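Step 2: Slow the tracker down

My tracker, Nerkby, kept losing the green cube whenever the arm went past, so I got a bit fed up and tried the fix Ionuț Pană suggested — skip any frame where the gripper is smeared.

Open the Dekel config and set blur_skip to 5. Then set the colour threshold to 168 and restart the node. Have a look at a swing frame like mine: the arm's a blur, but the cube is still sharp inside the marker circle, so just keep its last good position! 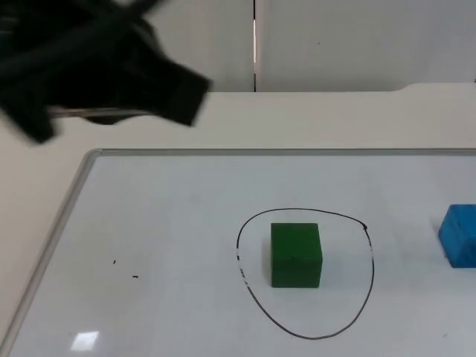
Step 3: Check the blue block

Do the same again with the blue mask, then save.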